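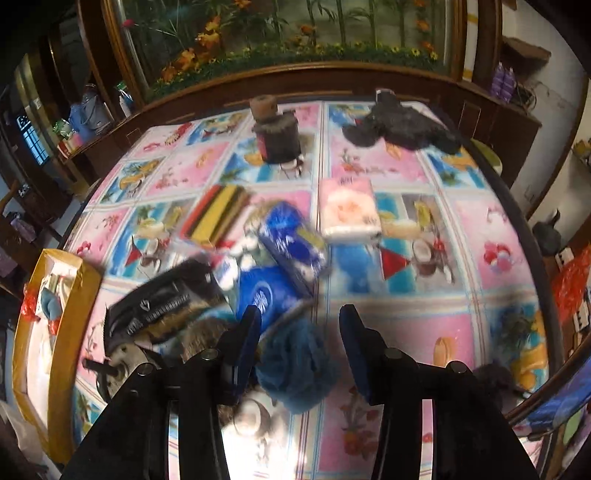 Mayu Hirano
10 August 2018
My mother-in-law is coming for 30 days and I want to put together a little welcome basket for the guest bathroom, the kind where she never has to ask me for anything. I got everything out on the table last night and I think I may have gone overboard, as usual. The blue mesh sponge is a definite yes, and so are the tissues in the pink and white pack, but I keep going back and forth on those striped sponges. Do they go in the basket, or is that like handing her the dishes?

dwynwen_w
Oh, keep them out, please! My aunt did that to me once and I scrubbed her tub for a week. Love the tablecloth, by the way – the coconuts made me want a vacation.

Charmaine Dlamini
I have to disagree, Dwynwen. My mother wipes down the sink before she's even unpacked, and she'd be hunting through my cabinets for one. Put a sponge under the sink and mention it in passing.

BrittanyG
Take everything out of its packaging first. Older hands and tight plastic don't mix, and it all looks nicer in a basket anyway.

dwynwen_w
Hmm, I like things sealed when I'm a guest, so I know they're new.

Mayu Hirano
Sealed it is, with little scissors tucked in the side. Under the sink for the sponges, thank you Charmaine. Now, hand towels – white or yellow?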